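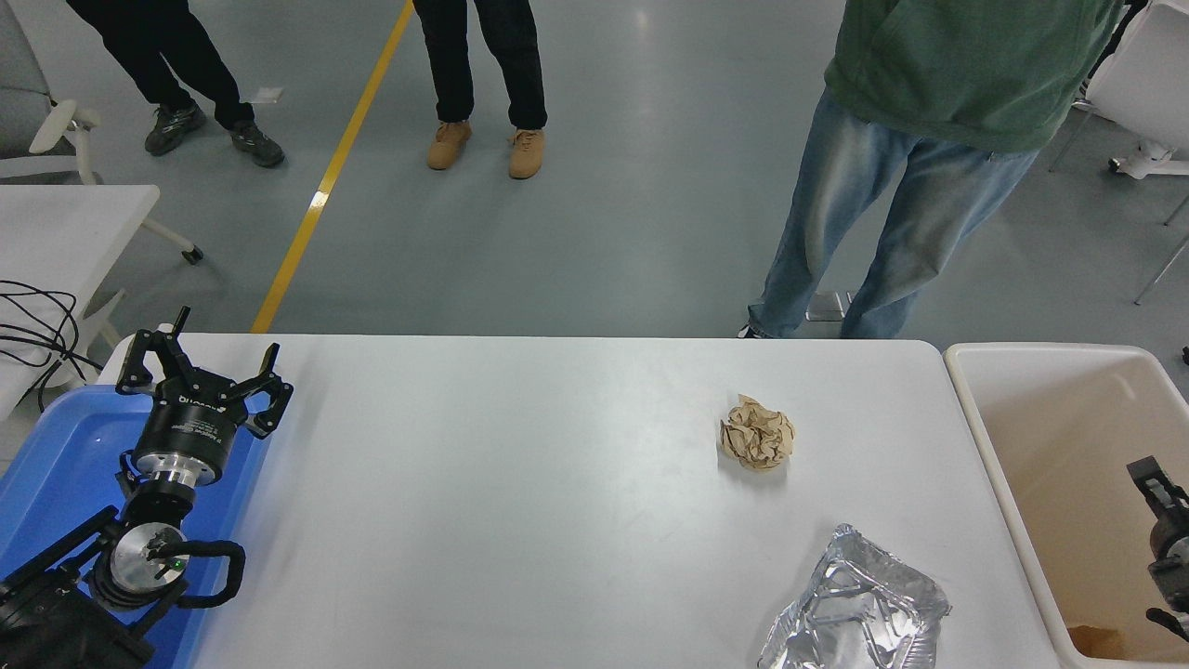
3.2 구겨진 품목의 취급과 분류 기준

재활용 분류 연구에서 구겨진 종이와 알루미늄 호일은 대개 한 줄로 처리된다. "기타 포장재." 본 절에서는 둘을 따로 본다. 크기가 비슷하고 둘 다 손에서 한 번 뭉쳐진 뒤 버려지는데, 버려진 다음의 경로가 전혀 다르기 때문. 종이는 펴면 대체로 다시 종이로 분류된다. 호일은 펴도 애매하다. 음식물이 묻었는지, 용기였는지 포장지였는지, 응답자마다 판단이 갈렸다.

자료는 Korneo 과제의 2차 수집분. 대상 가구는 79가구, 지역은 Plevdale과 Ustbridge 두 곳이다. 품목 수는 총 1000점으로 맞추었다. 초과분은 수거 순서대로 잘랐고 무작위 추출은 하지 않았음(한계 절 참조). 수거는 4월에만 진행했다. 계절 차이는 따라서 볼 수 없다. Ustbridge 쪽은 수거 시간이 오전 7시로 고정되어 있었고 Plevdale은 가구별로 달랐는데, 이 차이가 결과에 영향을 주었는지는 확인하지 못했다.

품목은 네 범주로 나누었다. 납작한 종이류, 구겨진 종이류, 구겨진 금속박, 그 외. 처음에는 더 잘게 나누려 했으나 코딩 담당자 사이의 일치가 나오지 않아 합쳤다. 특히 "반쯤 접힌" 범주는 예비 단계에서 폐기. 접힌 것과 구겨진 것의 경계를 글로 정의하는 데 실패했다. 손으로 눌러 보면 아는데 지침서에 쓰려니 안 되는 종류의 문제였다.

구김의 정도는 Ghorbani 척도를 가져와 쓰되 최고 단계와 그 바로 아래 단계를 하나로 묶었다. 원래 척도는 주먹 안에 들어가는지를 묻는데, 사람마다 주먹 크기가 다르다. 우리 지침서에서는 "공 모양으로 뭉쳐져 모서리가 밖으로 나와 있지 않음"으로 바꾸었다. 그림 1의 갈색 종이 뭉치가 이 단계에 해당한다. 크기는 대략 주먹 정도, 주름이 표면 전체에 있다. 같은 그림의 호일은 공 모양이 아니라 납작하게 눌린 쟁반 형태이고, 척도상으로는 중간 단계로 코딩된다. 형태로만 판단하고 원래 용도는 묻지 않는다. 용도를 추측하기 시작하면 코딩이 끝나지 않음.

그림 1. 흰 작업대 위의 구겨진 갈색 종이와 은색 알루미늄 호일. 오른쪽은 크림색 플라스틱 통.

작업대는 흰색으로 통일했다. 갈색 종이의 윤곽과 음영은 흰 바탕에서 잘 구분된다. 호일은 그렇지 않다. 표면이 흰색과 회색으로 빛을 되돌려서, 바탕이 희면 가장자리가 묻히는 경우가 있다. 무광 회색 깔개도 시험해 보았는데 이번에는 신문지류가 잘 안 보였다. 결국 흰색 유지. 조명은 천장등만 쓰고 보조등은 껐다. 광택이 있는 상판이라 등을 하나 더 켜면 반사가 하나 더 생긴다.

배치 규칙은 단순하다. 품목끼리 닿지 않게 둘 것, 펴지 말 것. 두 번째 규칙이 의외로 잘 지켜지지 않았다. 구겨진 종이를 보면 사람들은 편다. 코딩 담당자 교육 때 가장 많이 지적된 항목이고, 한번 펴진 품목은 다시 뭉쳐도 원래 단계로 볼수 없으므로 제외 처리했다. 호일은 펴는 사람이 적었다. 대신 누른다. 눌린 호일도 제외 대상인데 이쪽은 눌렸는지 아닌지 나중에 알기가 어렵다. 기록지에 "취급 중 변형" 칸을 추가한 것은 이 때문이며, 추가 시점 이전의 품목에는 해당 칸이 비어 있다. 빈칸을 "변형 없음"으로 읽으면 안 된다.

통의 사용에 대해서도 적어 둔다. 분류가 끝난 품목은 종류와 관계없이 일단 한 통에 모으고, 무게를 단 뒤 다시 나누었다. 비효율적이다. 다만 작업대 옆에 통을 여러 개 두면 담당자가 통의 이름을 보고 판단을 바꾸는 일이 예비 단계에서 관찰되어 그렇게 하였다. 종이 통이 옆에 있으면 코팅된 종이도 종이가 된다. 통에는 아무 표시도 붙이지 않기로 했다. 그림 1에서 통 바닥 쪽에 있는 작고 납작한 갈색 판지 조각은 이 기준으로 납작한 종이류에 들어간다. 판지와 일반 종이는 구분하지 않았고, 이 점은 두께를 따로 재는 후속 설계에서 보완할 필요가 있다.

오염은 별도 변수로 기록했다. 육안 판정만. 냄새는 기록하지 않았다(예비 단계에서 담당자 간 차이가 너무 컸음). 호일의 경우 안쪽 면이 접혀 들어가 있으면 보이는 면만으로 판정하고, 안쪽은 "미확인"으로 남긴다. 종이 뭉치도 마찬가지다. 뭉치 안에 다른 물건이 들어 있는 경우가 있었는데, 영수증, 껌, 병뚜껑 등. 펴지 않는다는 규칙 때문에 코딩 시점에는 알 수 없고 무게를 단 뒤의 해체 과정에서 드러난다. 이런 품목은 겉을 기준으로 한 코드를 유지하고 비고란에 내용물을 적었다. 분석에서는 빼지 않았다.

판정이 갈린 품목은 두 담당자가 같이 보고 합의했다. 합의가 안 되면 "그 외". 이 규칙 탓에 "그 외" 범주가 다소 커졌고 내용도 고르지 않다. 얇은 은색 비닐이 대표적이다. 겉보기에는 금속박과 구분이 어려운데 구겼다 놓으면 되돌아온다. 되돌아오는지 보려면 만져야 하고, 만지면 취급 규칙과 부딪친다. 현재 지침서는 한 모서리만 살짝 눌러 보는 것을 허용하고 있으나 임시 조치이다. 종이 쪽에서는 왁스 먹인 포장지가 비슷한 문제를 일으켰다. 일단 구겨진 종이류에 넣고 표시해 두었다.

가구 설문과의 연결은 봉투 번호로 하였다. 설문에서는 구겨서 버리는 이유를 자유 기술로 받았는데 답이 짧다. "부피 때문에", "습관", "그냥". 부피를 줄이려고 구긴다는 응답이 여러 가구에서 나왔지만, 종이를 공처럼 뭉치면 납작하게 접을 때보다 통 안에서 자리를 더 차지한다. 응답자가 말하는 부피가 통 안의 부피인지 손에 쥐었을 떄의 부피인지 설문 문항으로는 가를 수 없다. 문항 수정이 필요하다. 범주별 집계와 지역 비교는 4장에서 다루고, 제외 품목 목록은 부록에 싣는다.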